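Prudent Motoring
Features

We use cookies to remember your settings and to measure traffic. By continuing to read you accept our cookie policy. Manage choices

Two Pedals or Three: A Winter With an Old Manual Wagon

Monday, March 17, 2025
By the Features Desk

The wagon came to us in November with a five-speed manual, a heater stuck on high and a receipt for a clutch that had been fitted 1747 miles earlier. The seller wanted a quick sale. We wanted a car with three pedals to run through the winter next to our long-term automatic, and we wanted to keep notes on what it was like to live with both.

Comparing a manual and an automatic on a good road in summer doesn't tell you much. Both are pleasant. We were more interested in the school run, the supermarket ramp, the freeway on-ramp in sleet and the slow crawl past road work, which is where most people spend their driving time.
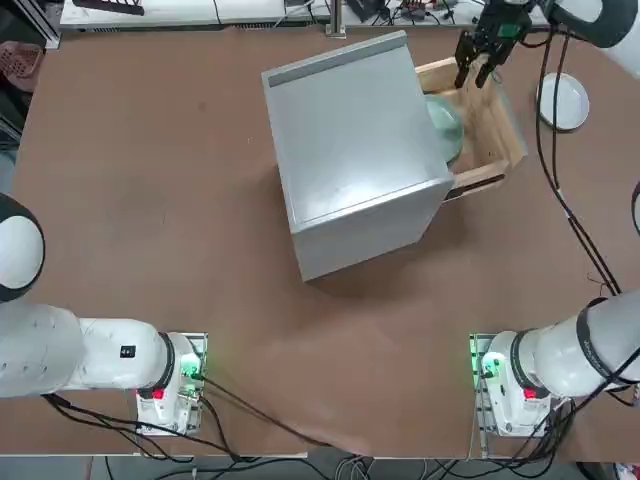
The clutch on the wagon is heavy by current standards, with a bite point high in the travel. Drivers who grew up with manuals adjusted in a day. One of our newer staff members had learned on an automatic and took two weeks, most of it spent on a quiet industrial road after work. By Christmas she was choosing the wagon over the other car, mainly for the visibility. The pillars are thin and the rear glass is large.

In traffic, the automatic wins. There is a stretch of our commute where the speed drops to walking pace for 5 miles, and in the wagon that means first gear, clutch in, clutch out, the whole way. Your left knee knows all about it by the end of the week. The automatic creeps along by itself and you steer.

On snow the answer was less clear. The wagon will pull away in second with almost no throttle, and the driver can feel the front tires start to give up. The automatic has a winter setting that does much the same job – it starts in second and delays its upshifts – but it kicks down on long hills at moments we would not have picked. Both cars wore the same brand of winter tire, and the tires mattered more than either gearbox.

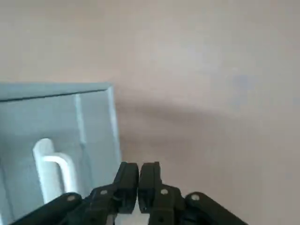 Shift quality is the part of the wagon we had expected to complain about. The lever has a long throw, and when we bought it there was a vague area between third and fifth where you could stir around for a while before finding anything. A local shop, Srisuk Auto, replaced the two linkage bushings and changed the gear oil. The bill was $300, and most of that was labor. The lever now goes where you point it. Second is still stiff for the first mile on a cold morning, and the shop told us to leave it alone and be patient.

The automatic has needed nothing in the same period. It is fair to add that its fluid change is due this summer, and the quote is higher than everything we have spent on the wagon's transmission so far.

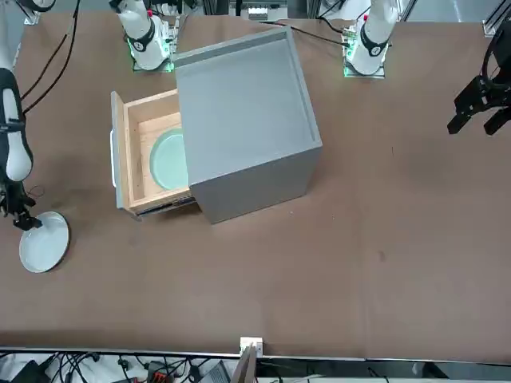 Green plate in the open drawer of a gray cabinet.

Fuel use surprised us a little. We had assumed the manual would come out ahead, as it would have 20 years ago. It didn't. The automatic has eight ratios and sits in the tallest of them at any steady speed, while the wagon is turning over fairly hard at 80 and you hear it. On short trips through town the two were close enough that the driver made the difference.

Noise is the wagon's biggest weakness on a long trip. We tried a set of Prolow floor mats with a thick backing, and they took the edge off the drumming from the front wheel wells. They did nothing for the engine note. A sixth gear would, but no version of this model ever had one.

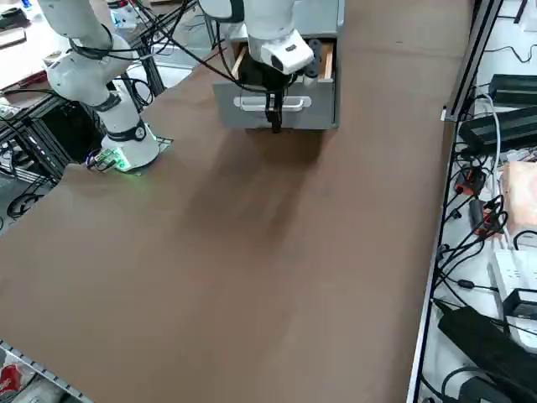 Hill starts deserve a paragraph. The wagon has a proper handbrake between the seats, and with that the job is easy once learned. The automatic holds itself for a couple of seconds after you lift off the brake, then lets go. On our steepest parking ramp, two seconds is not always enough if a pedestrian steps out, and more than one of us has stabbed at the pedal in a hurry.

We plan to keep the wagon through the summer. It needs front struts, the heater valve has been ordered, and the tailgate has started to sink on its gas springs. The clutch feels the same as it did on the day we collected it. If you are shopping for something like it, drive it from cold, try third to fifth several times, and ask to see the clutch receipt.

Comments (3)

Prutumness
Had the same wagon with the same vague lever. I did the bushings myself in the driveway. Getting the old ones out was the hard part.

threepedals
My left knee disagrees with anyone who says manuals are fine in traffic. Sold mine last spring and I still miss it on weekends.

wagonowner_north
Check the rear wheel arches for rust while you have it up for the struts. Mine looked fine until the liner came off.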